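Wrist view or overhead for a shelf restock task?
Category: Student Builds > Manipulation > Club Projects
14 replies · 762 views

perkitz_lab
Our club is doing a shelf restock project this term. The arm has to pick small packaged items from a table and put them on a shelf. It is for the student showcase at Damgaard in February, so we have a few weeks left. We have a wrist camera and can borrow a second one to hang overhead. Half the club wants to use both. The other half (me included) wants to stick with the wrist camera and spend the time on practice runs. We have 195 teleoperated runs saved so far. Is that enough to train anything on, or do we need the overhead view to make up for it?

mortise77
Depends on how much you vary the start position. 195 runs with the box in the same spot is one run repeated. If you moved it around, you may be fine for one item on one shelf.

perkitz_lab
We moved it around a bit. There is a taped square and we put the box anywhere inside it. The shelf never moves.

Birthe Brøndum
I help with a school team at Jesunlow and we went through this last year. Get the overhead camera. The wrist view is good for the last few inches and bad for everything before that. Our arm would swing toward the shelf and the camera would be looking at the ceiling or the far wall for half the move. The model has nothing to go on during that part.

mortise77
It has the joint positions to go on.

Birthe Brøndum
Sure, if you feed them in. A lot of student teams don't, or they feed them in and the model leans on them so hard that it ignores the image. Ours did that. It reached for where the box had been in training and closed on air.

gantry_ed
I disagree on the overhead. A second camera is a second thing to mount, calibrate and bump. We had one on a pole and people walked into the pole. After every bump the old data no longer matched. With a wrist camera the gripper is always in the same place in the picture, and that counts for a lot when you are training on a small set.

Birthe Brøndum
So clamp it to the ceiling.

gantry_ed
Not every club is allowed to clamp things to the ceiling.

slowservo
What gripper are you using, and how far open is it when you approach? If the fingers are wide you can lose the item behind one of them. We changed the camera angle by 5 degrees and it fixed most of our misses.

perkitz_lab
Parallel fingers. We open all the way on approach. I have not tried changing the angle because I assumed we would have to throw out the old runs.

slowservo
You would, or at least I wouldn't mix them. But 195 runs is a couple of afternoons. Better to lose them now than the week of the showcase.

Brynhildur Mogensen
I judge at a few of these events. Two things to think about that have not come up. First, the background. If you train in your club room and the showcase is in a hall, a wrist camera will pick up a lot of things it never saw before, mostly lights and people. Do some runs with the lights changed and with people walking around behind. Second, judges ask what the robot can see. Have a sample view printed out. Teams that can point to it and explain why a run failed do well with me even if the run failed.

perkitz_lab
That is useful, thanks. We always record in the evening when it's quiet, so every run has the same background. We use the Disavico logger and it saves the wrist view with each run, so printing one is easy. Posting one so people can judge the angle. 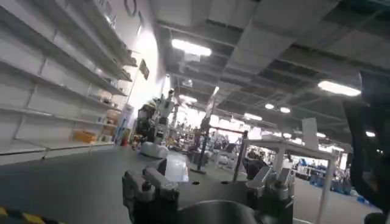 Wrist camera view, shelving on the left, gripper at the bottom.

slowservo
OK, so both fingers are in view, which is good. The middle of the picture is mostly floor and the far side of the room though. I would tip the camera down toward the fingertips.

Birthe Brøndum
This is what I meant. There is a lot of ceiling in there, and several lights. All of that changes when you go to another building.

gantry_ed
You also get the long edges of the shelving running right through the left side. That is a strong cue for where the arm is. I would keep it. Crop the top of the image before training and see if it does any worse. Costs you nothing and you keep the old runs.

mortise77
Second the crop. Try that before you touch the mount.

perkitz_lab
Plan for now: crop the top and retrain on what we have. If it still misses, tip the camera down and record again with the lights varied. No overhead camera unless both of those fail. Will post numbers when I have them.

5 people found this thread helpful · Share (2)

Comments

tallbench: Our club has the same argument every year. We went with both cameras and then only used one.

r_okpik: Which crop size did you end up with? Same task here, different arm.

perkitz_lab: Top third so far. Still testing.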